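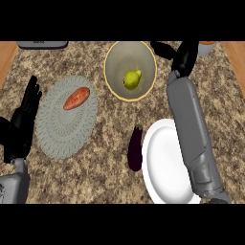 How often do I need to reseal a granite countertop?
When water stops beading on it. For most kitchens that's every year or two, near the sink maybe sooner, dark dense stone maybe never.

Resealing a granite counter yourself

Did ours again in June so writing it down while I still remember. Whole job is an evening, mostly waiting. If you can wipe a table you can do this.

First, the water test

Don't skip. Lots of people seal stone that doesn't need it and end up with a sticky haze, then blame the sealer.

Put a spoonful of water on the counter in a few spots. By the sink, by the stove, somewhere you never use. Walk away 15 minutes. Wipe it up and look.

No dark spot: you're fine, stop here, go do something else.
Faint dark spot that fades fast: could wait a few months.
Dark spot right away, within a couple minutes: seal it.

Light speckled granites (the beige and tan ones) tend to drink more than the blacks. Ours is a beigey one from a yard in Valska, sold as "Sirano", which I think is just their own name for it. The slab next to it looked like the same stone and had a different name and cost 217 more. So don't trust names, trust the water.

What you need

Penetrating sealer, the impregnating kind. Water based smells less. NOT a topical one, it sits on the surface and scratches.
Two or three microfiber cloths, clean. Old t-shirts leave lint.
Dish soap, plain
Rubbing alcohol
Painters tape if your sink is stainless
Gloves
Plastic scraper or an old gift card
Baking soda if you've got stains

I use the Ofori water based one. The hardware store on Wostanden Road carries it. Any decent impregnator is ok, read the back and make sure it says granite and says food prep areas once cured.

Clearing and cleaning

Everything off. Everything. Toaster, knife block, the bowl of keys. I tried working around the coffee maker the first time and there is still a coffee maker shaped patch that stains.

Crumbs off dry. Then warm water and a drop of dish soap, wipe, rinse the cloth, wipe again. Soap film stops the sealer getting in so rinse more than you think. Scrape any stuck bits with the plastic card, flat, gentle.

No vinegar. No lemon. No bathroom cleaner. Granite mostly takes it but the acid is hard on the old sealer and some "granite" is sold wrong and isnt granite at all.

Then alcohol and water, half and half, over the whole thing. Gets the grease. Open a window and keep the burners off while you do this, pilot lights too if you have them.

Stains, if any

Do these before sealing or you lock them in.

Oil (dark, no clear edge): baking soda and water, mix till it's like peanut butter. Spread it thick over the spot, plastic wrap on top, tape the edges, leave it overnight. Take the wrap off, let it dry all the way, scrape up, rinse. Might take two or three goes. The one by our stove took 3.

Coffee, wine, tea: same paste but with hydrogen peroxide in place of the water. Try a hidden corner first on dark stone, it can lighten.

Rust: leave it alone, call someone. Rust removers can eat the polish.

Let it dry

This is the part people rush. The stone has to be dry inside, not just on top. Overnight if you can, 24 hours if you did a paste. Clean after dinner, seal the next evening, works good.

Sealing

Tape off stainless and any wood trim touching the stone. Sealer can leave marks on wood that are a pain to get out.

1. Shake the bottle. Read the wait time on it. Yours might not match mine.
2. Do a small test patch in the back corner. Wait, buff, look at it. Color ok? Go on.
3. Work in sections, as far as your arm reaches. Pour a little on or wet a cloth with it. Even wet coat, right into the edges and around the faucet.
4. Wait. Mine says 5 to 10 minutes. Set a timer, don't guess.
5. If it soaks in completely before time's up, add a bit more there.
6. Wipe ALL of it off with a dry cloth, then buff with a second dry one. Don't let it dry on the stone.
7. Next section, overlap a couple inches.
8. Second coat only if the water test was bad. Check the bottle for how long between coats.

Don't forget the front edge and the cut edge at the sink. That sink edge gets the most water of anywhere and it's the bit I always miss.

Curing

Keep it dry at least overnight, full cure is on the label, usually a day or two. No pans, no oil, no wet sponge. We had takeout. Then wipe it down with mild soap and water before food goes anywhere near it.

If it went hazy

Sealer dried on top. Put a little fresh sealer on the haze, rub for a minute, wipe off quick and buff. It softens the old stuff. Mali Powell told me that one and it saved my island. Still hazy, use the remover from the same brand.

What it costs

One bottle, cloths, alcohol, not much. The guy who quoted us wanted almost 700 for the kitchen and a bathroom vanity. For wiping.

Add from Ginette Vasseur, who emailed: quartz (engineered) doesn't get sealed at all, ever, so check which one you've got before buying anything. Good point, should of put that at the top. Marble can be sealed but it will still etch, different page.

Test again in six months. Spoon of water, 15 minutes.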